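November, and I've finally got the sourdough to behave! I'd been calling the starter Bisgaard (no idea why, it just suited the jar) and for weeks he sulked at the back of the kitchen doing nothing much. Then I moved him up by the boiler and he went berserk — over the rim and down the side by breakfast. So today I went for it, 720 grams of flour, 400 of water to start and a splash more when it felt stiff, two loaves, one plain and one with caraway. The plain one came out a bit flat but the crust is lovely, really crackly. I ate three slices standing up with far too much butter and had no room for lunch. The caraway one is going to Mum's, if it lasts that long. Rye next, I think!

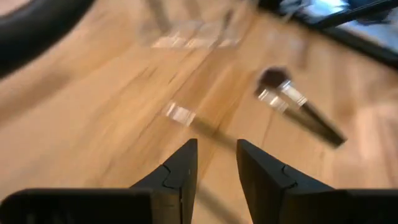
Brynhildur Vestergaard: Go easy on the water with rye, it stays sticky whatever you do. And leave it a whole day before you cut it!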